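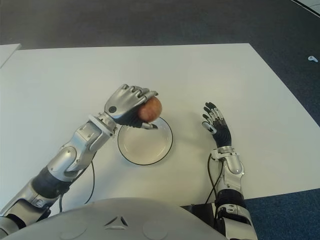
*Apple at the plate, one hand holding, the other open.*

April. Budget notes for next quarter, Herkemus bench. Spare hand parts come first. Mancombe quoted 488 per fingertip set, 26 days' lead. Ajayi is at 338 but leaves out the palm covering, so the two quotes don't compare yet. Asked Ajayi for a revised line with the palm included.

Cable covers for both forearms: price them, low priority.

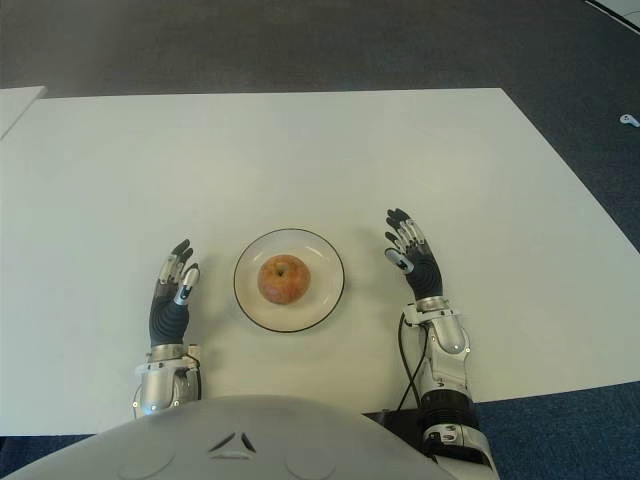 *Entry and photos: Levente Tóth. Costs checked by Tín Mạch.*

Tín wants six sets in the first order. I would start with two and put the difference toward a second wrist camera from Lestley. Their price is good until the end of the month. Need the mount drawing before we commit.

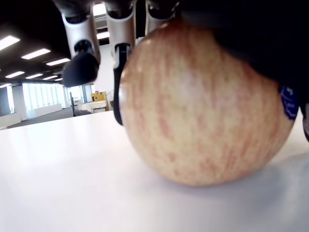

Shipping is not in either hand quote. Add a line for it, plus one for calibration time after each swap. Tín to send the revised sheet by 4 p.m.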